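Why Is That Ad Talking to You?

Say you are eating cereal and you read the back of the box. It says "Kids everywhere LOVE Pledora Puffs!" Which kids? Did somebody ask them? Did anybody ask you?

Those are good questions, and you should keep asking them. An ad is a message that somebody paid for. The person paying wants you to do something, and most of the time the something is to buy. That doesn't make every ad a lie. It does mean you are allowed to squint at it.

Who makes the ads?

Big companies usually don't make their own. They hire an ad agency. At the agency, one person writes the words, another picks the colors, and someone else decides where you will see it. Ronja Tangen used to write ads for a snack company called Trenier. "I had 27 different words for crunchy," she says. "The snack was the same the whole time."

Think about that the next time a bag says NEW LOOK! A new look is a new bag. What's inside may not have changed at all.

Words that sound like facts

Some words feel solid until you poke them. Try poking these.

"Up to." A sign says "Up to 40 percent off." One pair of socks might be 40 percent off. Everything else in the store could be 2 percent off, and the sign would still be true.

"Helps." A toothpaste that "helps fight" something hasn't promised to win.

"Better." Better than what? Better than last year's? Better than mud? If the ad doesn't say, it hasn't told you much.

"High-tech" and "smart." These get stuck on everything now, from water bottles to sneakers. Ask what the thing does that the plain one can't. If the answer is "it has a light on it," you can decide how much a light is worth to you.

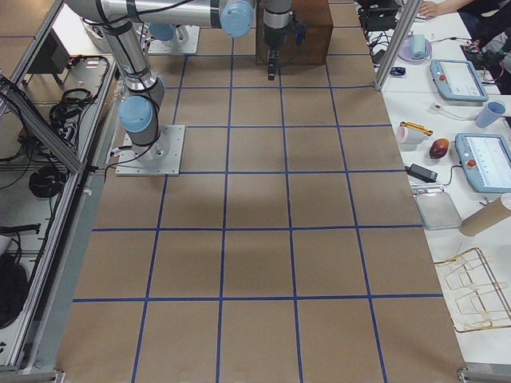 Two robot arms on a worktable marked off with blue tape.

Who says so?

Ads love numbers. "62 percent of kids picked Vilitz!" sounds like science class. But a number needs some friends before you can trust it. How many kids were asked? What else could they pick? Who did the asking? If Vilitz asked kids who were already standing in line for Vilitz, that number is pretty silly.

Ads love famous people too. A soccer star may be great at soccer. Does that make her an expert on yogurt? She was probably paid to hold the spoon.

The sneaky kind

Some ads don't look like ads. A person in a video opens a box and screams about how great the toy is. Maybe he bought it with his own money. Maybe the toy company sent it for free and paid him as well. In the United States he is supposed to tell you if he was paid, but the note can be small or easy to miss. Look for words like "ad" or "sponsored."

Games can be ads. So can a quiz called "Which Zhuravel Sneaker Are You?" (You are not a sneaker.)

Try it yourself

Pick one ad today and write down only the parts you could check. Leave out "amazing," "fun" and "the best ever." Pin-yu Shek's fourth graders did this with a juice ad, and they were left with the price and the size of the bottle.

Then ask a grown-up to try the same thing with a car ad. They may get a bit grumpy.

Last updated: August

More for curious kids
What Is a Logo For?
Why Do Prices End in 99?
How a Jingle Gets Stuck in Your Head
Who Pays for Free Games?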